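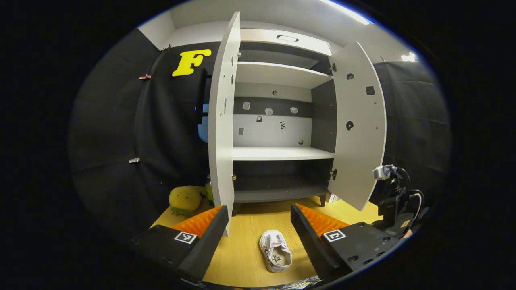

Alva

I promised to write down how I look after the cabinet cell, so I do it now, on 23rd April, while I still remember everything.

The cell is small and has black drapes on the walls. I begin each morning with the drapes. The cloth gets heavy with the weeks and slides, so I push the clips back in place and pull the fold straight behind the cabinet. Then I open both doors wide and look at the hinges. In January one of them became loose and we lost 357 recordings before I understood why the door was never at the same angle.

After this come the markers. The stickers on the back wall of the middle compartment I only wipe with a dry cloth, very softly. If a corner lifts, I replace the whole sticker and calibrate again. The same for the markers on the two fingers of the hand gripper. The orange pads I wash with water and a little soap; the Troster manual says alcohol, but in my experience the ridges become hard.

Last are the cables at the camera mount. I move them gently with one finger and watch the picture on the screen for any jump.

The sneaker goes on the floor in front of the cabinet, and I make a short test of 2 minutes. Yesterday's counter stopped at 1,270. I will write about the calibration another time, it needs its own post.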